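FOR IMMEDIATE RELEASE

Drallirier announces the Trerine List of children's books in translation

CLORNORA, July 2020 – The children's book foundation Drallirier publishes today the new Trerine List, its yearly selection of books for young readers which were translated into English and printed by small publishers. The list has 24 titles, for ages from three to fourteen. It can be read in full on the foundation's website and is free for libraries and schools to copy.
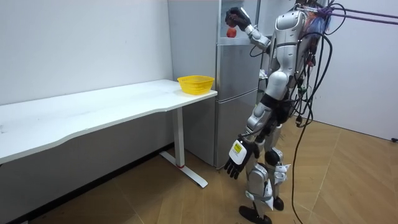
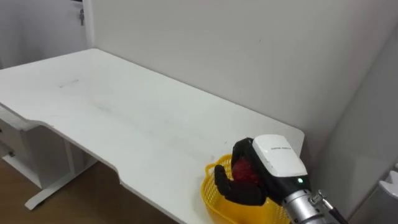 First photo: a humanoid robot in front of a gray refrigerator. Second photo: a white desk. Photos: Drallirier

For this edition the publishers sent 1,291 books to the foundation's office in Clornora. After the first check, 1,178 of them were accepted for reading. The others were mostly new printings of older translations, or books where the name of the translator was not given anywhere in the volume. The foundation asks since the beginning of the list that the translator is named on the cover or on the title page, and it will keep this rule.

The selected books come from 11 languages. Picture books are again the largest group, but the list has this time more novels for the age of ten to twelve than any edition before it. There are also poems, one book of riddles, and a long fairy tale that is printed in both languages on facing pages.

"We are often asked if a book on the Trerine List is a book for children or a book for adults who like children's books," the foundation says in the introduction to the list. "Our answer is that a child must be able to enter it without help. What the parents find inside is their own affair, and we hope they find much."

How the books are read

Every accepted book is read by two readers who do not know each other's opinion. One of them must know the original language. Where this was not possible, the foundation asked for a sample comparison of three chapters by an outside translator. If the two readers do not agree, a third one reads the book and writes a report, and this report is sent also to the publisher.

The readers are asked to look at the sound of the text when it is read aloud, at the fit between text and drawings, and at the way in which foreign food, games and school customs are treated. The foundation does not prefer that such things are explained or that they are left alone. It only wants that the same book does not do both without a plan.

In picture books, the lettering is also considered. Several good books were discussed for a long time for the reason that the translated words were put over the drawings in a type too small for a reader of five or six years. Two of these books are on the list with a note about it.

The Tarar Prize

From the Trerine List, one book will receive the Tarar Prize, which goes to the translator and to the illustrator in equal parts. For a book without illustrations, the full prize goes to the translator. The winner will be announced in November. The prize is paid by Drallirier from its own means, and no entry fee is asked from publishers.

School classes and library reading groups can take part with a vote of their own. A group chooses at least four books from the list, reads them together and sends one ballot, with a short text of the children about the book they liked best. The texts may be written in any language. A selection of them will be printed in the booklet that goes together with the prize.

Reading boxes for libraries

Public libraries may borrow a reading box with a part of the listed books, ordered by age. A box stays in the library for six weeks. Please note that the boxes for the youngest age are usually reserved early, and that the library pays the return shipping. The box contains also the original editions of the picture books where the foundation could buy them, so that children who speak this language at home can show it to the others.

Publishers who want to send books for the next edition find the form on the same page as the list. Two printed copies are needed of each title. Digital files are accepted only for books with no illustrations. Books which were sent before and not selected should not be sent a second time, except if the translation was revised in an important way.

About Drallirier

Drallirier is an independent foundation for children's literature with its seat in Clornora. It keeps a reading room with translated children's books, gives small grants for sample translations, and publishes the Trerine List once a year. The reading room is open to teachers, students and translators by appointment.

Press contact

Drallirier, Press Office, Clornora. Covers of all listed books and the text of the introduction are available on request. Review copies must be asked directly from the publishers.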